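Chapter 2: What Do We Mean by Sacred Music?

Lucie Friesen
Jul 30, 2024
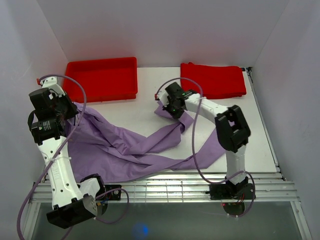

Most books on church music begin with an answer. Sacred music, they say, is music made for worship, and the rest of the book goes on as if that settled things. I doubt that it does. The word "sacred" is asked to do at least two jobs, and they pull against each other. Sometimes it tells us where a piece was sung. Sometimes it tells us what the words are about. A drinking tune given holy words passes the second test and, until some brave organist tries it on a Sunday morning, fails the first.

Take the Skumport songbook, which we shall meet several times in this chapter. It is dated 1631 and holds 17 tunes with religious words. Older writers on the subject call it a hymnal. Yet there is no sign in it of the church year, no order of service, and no mark to show that a congregation ever used it. Several of the tunes go too high for untrained voices. It may have been sung at home after supper, or it may have been bought, admired and left on a shelf. We should be slow to call it a hymnal when all we know is that the words are pious.

The same trouble turns up in our own time, with better sound. When the record label Gravia put out the first album by the band Briller, the shops filed it under gospel. The band said they were a rock group who happened to believe. Their critics said the label was "Christian" only for as long as it sold records. All three parties had something to gain from their choice of word, and a student should ask what that was before taking sides.

You will also meet the claim that sacred music can be known by its sound. Slow tempo, plain harmony and a good deal of echo are the usual features named. The Girard survey, often quoted in support, played short extracts to 2390 listeners and asked them to mark each one as religious or not. Most of them picked out the organ pieces. I am not sure this shows very much. People who have heard organs mainly in churches will think of churches when they hear an organ. The survey gave no extracts from brass bands, which play hymns every week in some towns, and it did not ask whether the listeners went to church themselves.

None of this means the word is useless. Singers use it, and so do churches and record shops, and a term in daily use deserves study even when its edges are poor. In this chapter we shall treat "sacred" as a claim that somebody makes about a piece of music, and ask who made it and when. We start with psalm singing in small parishes, where the records are thin and the later stories about them rather too good. The second half moves on to touring choirs and the trade in printed sheet music.

Before reading further, write down one song you would call sacred and your grounds for doing so. Keep the note. You will need it again at the end of the chapter, and you may want to change it.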